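The Hydrangea Branch

Morning

By the time Marisol Cortés had hung up her coat and found the good mug, the planner had already refused the hydrangea, and it had refused it so courteously, with a full log entry and a timestamp, that she felt she ought to apologize for asking.

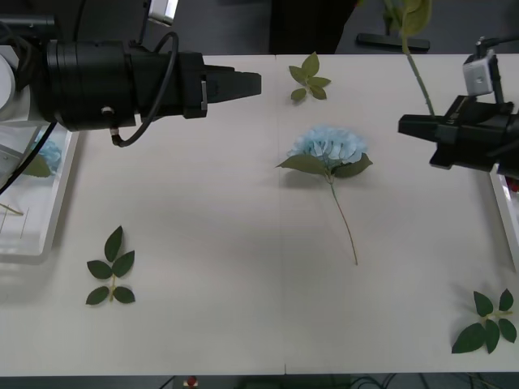

She had come to Ridilholm in July to write grasp planning for Kosness, and her mother back in Skerna still told the neighbors she was in flowers, which was close enough. The log said 491 candidate grasps, all rejected. Her old teacher Ochoa used to say that a planner that says no is only a planner that has been told something silly, so she poured the coffee and went looking for whatever silly thing she had told it.

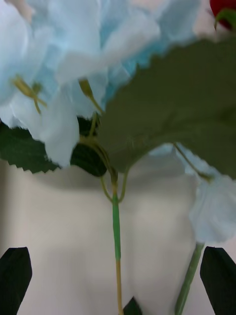

It was the leaves, of course. The segmentation had been lumping stem and leaf together into one fat green obstacle, and the collision checker, dear cautious thing, wouldn't send a finger anywhere near it. Roses had never bothered it half so much. She ran a rose for company while she thought, the way some people put the radio on.
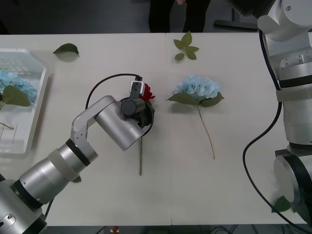

Afternoon

She gave the leaves a class of their own, soft, with a margin of 4 millimeters, and left the stem hard. Then she replayed the morning's log and watched the numbers come up green, one after another, until 135 of those grasps had been let back in.
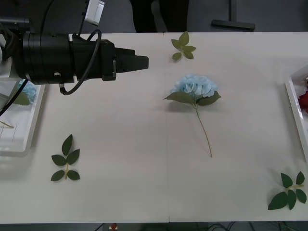
"Well, go on, then," she told the screen, quite gently, and typed a commit message far longer than the change itself, with a line at the bottom thanking Ochoa, who would never read it. Then she pressed run and forgot all about her coffee.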